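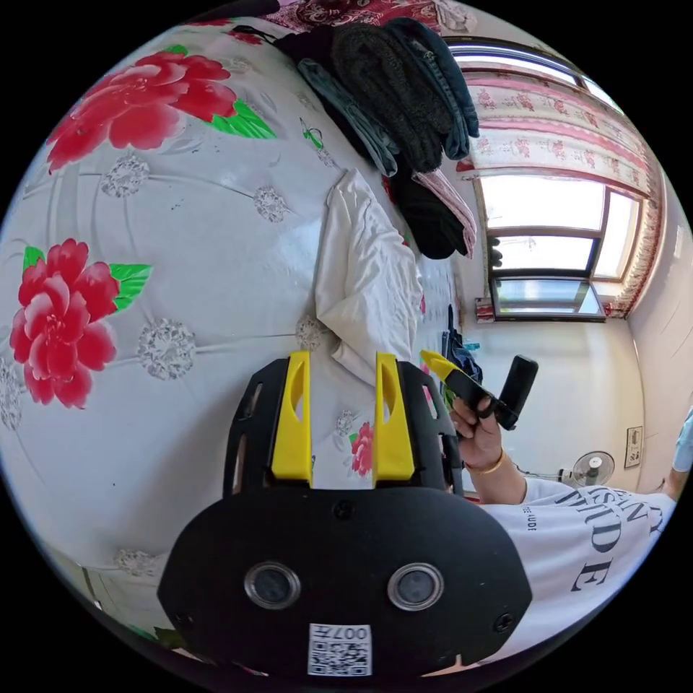

Slide 2 - Unit mix

Grevthorpe has 57 assisted living apartments and 90 independent ones. Buildings share one kitchen and one boiler plant. Give the split first, then the staffing model.

Slide 3 - Entrance fees

Gedel contract: refund declines monthly. Nasitz contract: flat refund, higher fee. Monthly charge on the one-bedroom is $2967 under both. Pause for questions on resale terms.

Slide 4 - Transfers

Moves to assisted living need a nurse assessment. Couples keep the original unit - second-person fee still applies. Skip the Salameh chart if short on time.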